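Remote operators wanted for bin picking (part time, paid, no robot background needed)

Hi! I'm Hinata Ikeda and I run the teaching side of things at Turex. I'm looking for people who'd like to spend a few hours a day driving a robot arm by remote control, picking things out of a bin so that our software can learn from how they do it. We call the project Clakero, and it's a lot more fun than it sounds on paper (my mother still thinks I fix vending machines).

Your job would be simple to explain and a bit fiddly to do. You sit at a desk with a hand controller and a couple of screens, somebody tells you which item is next, and you steer the gripper down to it, grab it and lift it away. Then you do it again with something else. We record every move you make, including the bad ones – so please don't worry about looking silly. I've dropped more stuff than anyone here.

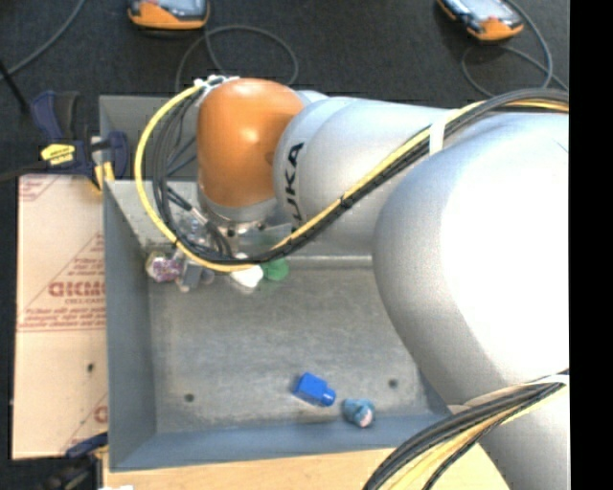

What makes it hard is reach. Anything tucked up against a wall or a corner needs a different approach from something out in the open, and the cables on the arm can hide the very thing you're going for. You learn to come in slowly, tilt the wrist a little and wait for a better view before you close. Squashy items are their own kind of trouble! Some people get the feel for it on the first morning and some need a week, and I'm happy with either.

We also do hand guiding, where you stand at the cell and push the arm through the motion yourself. You'd only do that after the safety course, and always with one of our staff next to you holding the stop button.

What I'm looking for: steady hands, patience, and a willingness to say out loud what you were trying to do when a pick goes wrong. Gamers do well, but so do people who sew, and our fastest operator last season used to decorate cakes. You need to be 18 or over and okay with sitting for a while. Left-handers very welcome, I've got far too few of you in the recordings.

Shifts are four hours, morning or afternoon, with a proper break in the middle. We start in July and run for 12 weeks. Pay is $136 a shift, and the training days are paid the same. I've got room for 12 operators, plus 2 people who'd like to check and label recordings as well as drive.

The lab is on the second floor of the Amano building, room 157. There's free parking out back and the Ullance bus stops right across the street.

To apply, send me a few lines about yourself and which shift suits you – no cover letter, please. I'll write back to set up a short tryout on the controller, which takes half an hour. Ask for Hinata at the front desk when you come in.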